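Snack tray on the kids' table: upright or flat?
Home Organization > Kitchen and Pantry > Small containers
2,372 views

flarneck_h
Posted in January

Looking for input on packing density. We keep one white plastic tray of individually wrapped snacks for the children, and it lives on their low table in the playroom instead of in the kitchen. The tray gets refilled from a bulk box in the hall closet. My current method is to stand everything on edge, tallest at the back, and stop when it no longer stands.

Two problems. First, the large bag on the right side takes most of the depth and the small packets slide under it. Second, whatever does not fit ends up on the tabletop, and then the children treat the tabletop as the tray.

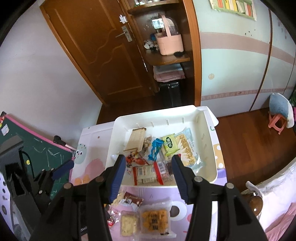 Playroom tray, with the crackers and biscuits still on the table in front.

The tray has a row of thin slots along the back rim. I assume they are for ventilation, but I would like to use them for a divider if anyone has done that. Table height is low enough that the kids look down into the tray, so labels on the outside would not be much use.

– Heledd Eynon

Reply 1
tray_and_tare

Your large bag should not be in there. A bag that size belongs in the bulk box, and the tray should only hold single portions. Decant it or leave it in the closet.

For the rest, file them like index cards. Foil packets with a flat seal stand up well if there is something rigid every few packets. That wrapped bar at the back is doing the job already. Put another one in the middle of the row.

Reply 2
ketsara_c

I disagree with filing for this age group. I set up the snack station at a small daycare (Clarnstead, two rooms) and we tried upright storage for most of a term. It works until the first packet is pulled. After that the row leans, a child pushes it back, and anything brittle at the bottom gets crushed. Crackers in thin clear bags are the worst for this.

What we do now:

Flat layer on the bottom: anything in a pillow-style bag that can take weight, nuts included.
Second layer: foil packets, face up so the printing can be seen.
Top: crackers and biscuits only.

It holds fewer items. I consider that acceptable. Refill takes 3 minutes at the end of the day.

Separate point. I can see a clear bag of mixed nuts in the tray. If any of the children are under four, whole nuts should be out of reach altogether. Please check ages before you worry about dividers.

– Ketsara Chantharasri

Reply 3
flarneck_h

Ages are five and seven, no allergies in the house. We do have visitors, though, so the point is taken. The nuts can move to the kitchen.

Regarding flat layers: my objection is that they only eat what is on top. With everything upright they can see the whole selection. With layers, the bottom one goes stale.

Reply 4
ketsara_c

Then rotate it. Empty the tray completely before refilling and put what was on the bottom on top. If you only ever add to the tray, any layout will produce stale stock, upright ones included.

Reply 5
bin_depth

On the slots: I have a different tray with similar openings and ran a divider through them. Thin flexible cutting mat, cut to the inside width, with two tabs on one end that push through the slots. The other end was held with removable putty against the front wall. It lasted 60 days before the tabs bent. Not strong enough to hold back a full row, but fine for separating sweet from salty.

Measure the slots first. If they are narrower than the mat is thick you will end up shaving the tabs, and shaved tabs tear.

Reply 6
tray_and_tare

Putty on a food container is a bad idea. It picks up crumbs and leaves a film. A small open box set inside the tray does the same thing and lifts out for washing. I use the bottom half of a Somboon tea carton, which needs replacing every few weeks and costs nothing.

Reply 7
bin_depth

Everything in there is wrapped. The putty touches no food. A carton wall also uses up width, and this tray does not look like it has width to spare.

Reply 8
flarneck_h

I can test both. Related question: what do people do with empties? There was a crumpled wrapper on the table when I took stock, and it is a daily occurrence. The chalkboard stands right by the table, so I had thought of hanging a small bag off its frame.

Reply 9
shelf_pin

Do not hang it from the chalkboard. Those boards tip if there is weight on one side and a child leans on the other. You have a corner shelf unit in the background with a handled basket on the middle shelf. Use a second basket like that one, on the floor next to the table, with a liner.

Also consider capping the tray. I give mine a fixed number at the start of the week and do not top up. The bulk box holds 100 and I write the remaining number on the lid.

Reply 10
ketsara_c

Agree on the floor basket. We use an Arora pedal bin at the daycare, but the pedal became a toy within a day, so I would not recommend it for a playroom.

Reply 11
flarneck_h

Update. Large bag and nuts are out. Flat layer on the bottom, one short upright row along the back against the slotted wall, crackers and biscuits on top at the front. Everything fits below the rim and the tabletop is clear. The cutting mat divider is on hold – the slots are narrower than my mat.

Wrapper basket is on the floor on the door side. Usage so far is partial.

Reply 12
tray_and_tare

A short upright row along the back is still filing. Leave the stiff bar at one end of it and it should stay put.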